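We use cookies to remember your preferences. Accept or manage settings.

Household Budgeting, Session 4: Small Costs and Where They Hide

Bring your own figures if you can bear to. Otherwise use the Prekstead household, who earn enough, spend slightly more, and are puzzled every March.

1. Fixed and floating

A fixed cost arrives whether you behave or not: rent, council tax, the loan on the sofa. A floating cost depends on you, which makes it harder to look at. Most people can quote their rent to the penny and go vague at the word "lunch".

The Preksteads pay 580 a month in rent. They believe they spend 20 a week on lunches and coffee. Their bank believes otherwise.
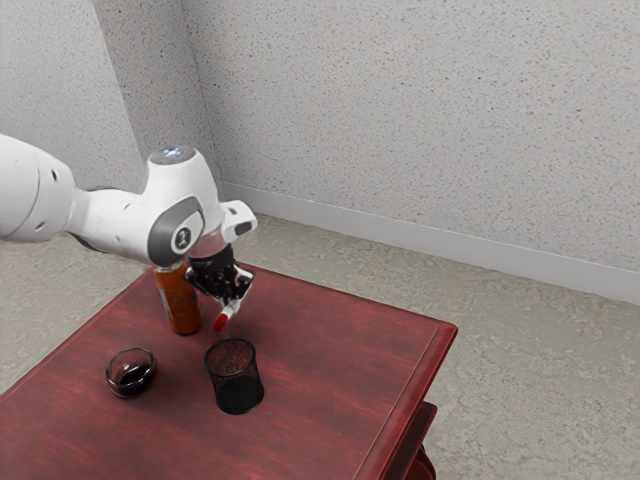
The usual mistake is to start by cutting the floating costs, all of them, on a Monday. By Friday there is a takeaway. Write everything down for a month first and change nothing. You will change something anyway, out of embarrassment, but let that happen by itself.

2. Annual bills in disguise

Car insurance is a monthly cost that turns up once a year wearing a hat. The Preksteads' policy with Ullex is 240. Divide by twelve and put 20 aside each month in a separate account, preferably one with a dull name. Accounts called "Treats" do not survive.

Do the same for the boiler service, the dentist and Christmas, which has been on the same date for some time now.

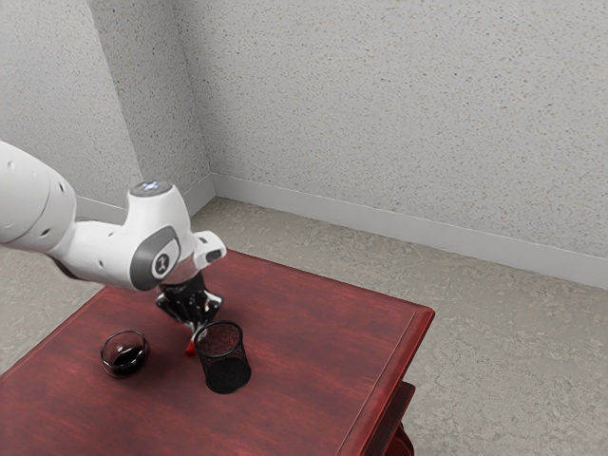
One student objected last term that a separate pot is only moving money about, and that anyone with self-control could leave it all in one place. Fair enough. The method is for the rest of us. If you have never once mistaken the insurance money for spare money, skip to section 3.

3. Subscriptions

Look for the small ones. The Preksteads found Trundeck, a parcel tracking service they had joined to follow a single parcel, and Pyo, which neither of them could identify. Each cost less than a sandwich, so each had been left alone.

Cancel first and see if you miss it. Most will let you back in with indecent haste.

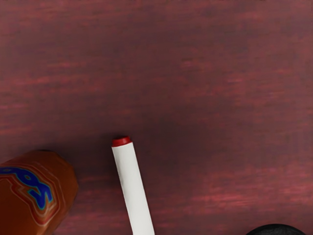

Should savings come before or after the monthly bills?
Before, if the bills will still clear. Set up a transfer for payday, even if it is only 10, and treat it as another bill.

For next session: one month of spending, on paper, unrounded. Section 5 of the workbook can wait. Section 4 has a misprint in the second table, where the totals should be swapped.

Last updated 16/07/2020

Contact the course office | Copyright, all rights reserved | Back to top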